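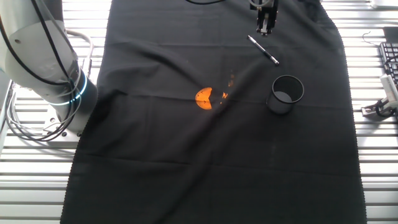
Pen and mesh holder on the black cloth.

The desk tidy question, again

By Jenő Katona

Every August somebody upstairs decides that what stands between us and good work is the state of our desks. This year's answer was a mesh pen cup for each person at Brultum, 62 in all, ordered through Kerekes and handed out with a card about "a calmer workday". I was asked to write something cheerful. I'll see how far I get.

My first complaint is about scale. A cup like this suits a person with several pens. Most of us have one we like and a drawer full of dead ones from trade shows, and once you give the dead ones a nice home they never leave. I tipped out the cup on the Jomari desk last week and tested the lot. Two wrote.
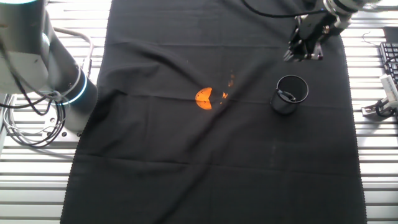 The same cloth on its slatted table.

The dark cloth is an idea I've got more time for. A plain, dull colour under your things makes it easier to spot a paper clip, and it cuts the glare off a bright surface. It also creases, the edges go wavy, and a black one will show every crumb of your lunch. Puder, the shop on the corner, wanted more for a hemmed mat than I'd spend on a decent pair of socks. Buy a remnant and trim it yourself.

Then there's the mesh. People say it looks lighter than a solid cup, and fair enough. But dust gets into the weave, and fine pencil leads have a way of finding the holes.

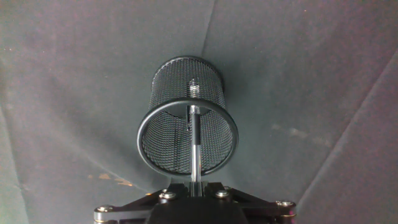

If you do keep one, wash it now and then with an old toothbrush and let it dry upside down. Keep scissors out of it, or at least put them in point first. Tall rulers will tip it over, whatever the card says about balance.

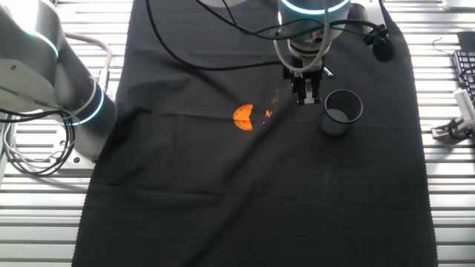

Mesh cup with an orange piece beside it.

I'm told over 600 of these cups have gone out across all our offices. I'd like to see how many hold pens by next August – my money's on tea spoons and old batteries. Spare cups can go back to the stationery cupboard, second shelf, no form needed.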